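Ticket: Danov shop returns, laundry damage
Status: open
Subject: jeans came out twisted

Light blue jeans, washed at 60 in the Romton machine, then dryer, high heat, 90 minutes. I know, too long. Now one leg pulls to the side when I lay them flat. Care label says 100% cotton. Color is fine, stiching looks fine to me.

Tried so far:
- rewashed cold, no spin. Same
- steam iron from the inside, 2 passes. A bit better at the knee
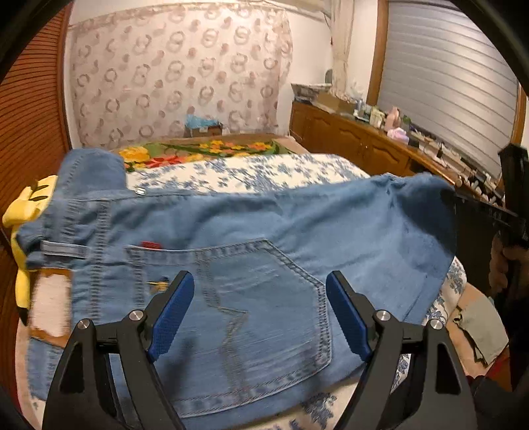 Attachment 1 - back pocket side, on the bed, leg end lifted.

Update, 4 pm: pulled the leg by hand along the seam while damp, left it flat overnight before that too. Hem still off. Waistband OK.

Questions - is this a Clendine fabric thing or my dryer? And can I soak them again or will that make it worse? Dont want to send them back if a soak fixes it. Need them before the trip in April.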